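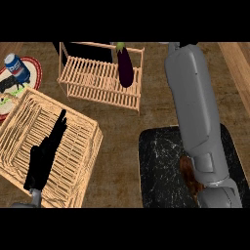

Mustel working paper, Skotholm shared workshop
Correspondence: the author, care of the workshop

Figure 1. Simulated worktop with both arms in view. Left gripper over the wicker basket, right arm over the marble board, dish rack with aubergine between them.

3. Building the bench twice

3.1 Why I started with the software

I had one bay in the Skotholm workshop, a bench I shared with a bicycle person and a lot of glue, and two arms that were still mostly in boxes. So the first Mustel bench was a simulated one. I'd meant it to be a quick mock-up to see whether two arms could work over the same worktop without clouting each other, and then I got rather attached to it and kept adding kitchen things. By the end of January it had a wicker basket, a plate, a dish rack and a marble board in it (Figure 1), and I was spending more evenings there than on the metalwork.

The layout matters more than I expected. In my first attempt I put the objects in a tidy row, well spread out, and everything worked, and I learned nothing from it. In the layout I settled on, the rack sits up towards the middle, the aubergine is on the rack close to the right arm, and the basket takes up most of the near left. The left gripper has to go over or around the basket wall for nearly everything it does. That's annoying in just the way my own kitchen is annoying, so I kept it.

3.2 The arms

Both arms share the same geometry in the model. The physical pair are built from a Van Rooij joint kit, with my own brackets where the kit assumed I had a proper steel table. I don't. I have a birch worktop on trestles, and it flexes if you lean on it, which I do. I spent a whole Monday shimming the left base before I noticed that one trestle foot was standing on a washer.

The base spacing was the one number I changed over and over. I began at 59 centimetres because that was what fitted between the bench vice and the wall. It was too close: the elbows met whenever both grippers wanted something in the middle. I went out to 90 centimetres in simulation, liked it, and then had to move the vice, the pegboard and a shelf to get the same spacing in real life. Please do the simulation before you put up shelves.

3.3 Objects

I modelled the big things loosely and the small things with more care. The marble board is a dark slab with rounded corners and some white veining, and the veining is there purely because I wanted to see if it would upset the segmentation (it did, a bit, mostly near the edges). The basket was the real pain. Its floor is slatted with dark gaps, and a black gripper over dark gaps is a nasty thing to pick out from above. I thought about recolouring the fingers, and on the physical arm I did wrap them in pale tape in the end, but the simulated ones stayed black so that the two sets of results could be kept apart.

The dish rack caused a different sort of bother. It has two tiers of slats, and for contact I'd lazily given it a single solid block, so things placed on it sat on an invisible lid. I only caught it when the aubergine hovered. After I'd swapped in separate slats the physics slowed down quite a lot, and I ended up running the longer batches overnight on the workshop's Gimier machine, which is old and loud and lives under the stairs.

3.4 Trials

I ran 200 simulated trials with the final layout and counted a trial as good if the target object finished where it had been asked to go and neither arm had touched the other. By that measure 131 were good. I was pleased with that for about a day, and then I looked at the bad ones. A lot of them were basket trials in which the left gripper came down at a shallow angle and caught the rim. The rack trials failed less often but more dramatically, usually with the aubergine rolling off in the direction of the plate.

I haven't tuned anything to improve those figures, and I'd ask readers not to compare them with results from a proper lab cell. The starting poses were drawn at random within reach, and some of them were plain silly — both wrists low over the board, for instance, with the target over on the far left.

Moving to the physical bench was slower than I'd like to admit in print. The joint limits carried over nicely. The friction values didn't, and I had to set them again by hand with a borrowed spring balance and a notebook. Section 4 covers those measurements, along with the business with the trestle.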